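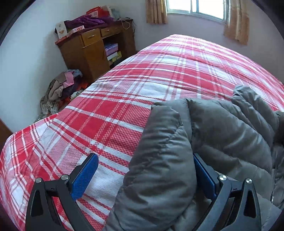
The fault was in the left jaw, and it took me 23 sessions to find it. The symptom was a position offset: the controller reported the fingers closed on cloth when there was still a gap on the left side. On thin fabric the offset did not matter much. On a padded sleeve like the gray one on the plaid sheet, it did. A quilted sleeve is thick and compresses a long way before it pushes back, so the software has to trust the jaw width almost completely. With the width wrong, it called a grasp good and lifted, and the sleeve stayed on the bed.

Some background. The gripper is a Faltum with two black fingers and blue pads, driven through a linkage with two pivots on each side. The logging software is Lema, version 40. I fold laundry with it in a bedroom, which the Faltum manual does not recommend.

I logged 567 grasps between April and the day I gave up and took the thing apart. I sorted them by garment. Shirts and towels failed at a rate I would call normal. Jackets failed far more often, and always in the same direction. That ruled out my first theory, which was pad wear. Worn pads slip. These grasps never touched properly in the first place.

My second theory was calibration drift. I ran the zero routine before every session for a week. The offset came back each time, usually within 20 grasps. Drift does not work on that schedule.

The cause was the inner pivot screw on the left. It had backed out by less than a full turn. Under no load the link sat where it should, so the zero routine passed. Under load the link shifted on the loose screw and the pad stopped short. The encoder is on the motor side and never saw it.

I cleaned the threads, put on medium-strength thread locker and retorqued all four screws. Let it cure overnight before running anything.

The part I don't like is the safety side. Lema has a force limit, but it is computed from motor current and the assumed linkage geometry. With the link out of place, that number was wrong too. I had my hand near those fingers more than once while it was reporting a safe value. I now check all four screws by hand before power goes on, and I have asked Faltum whether a paint mark across the heads would void anything. No reply yet.

October 23, 2020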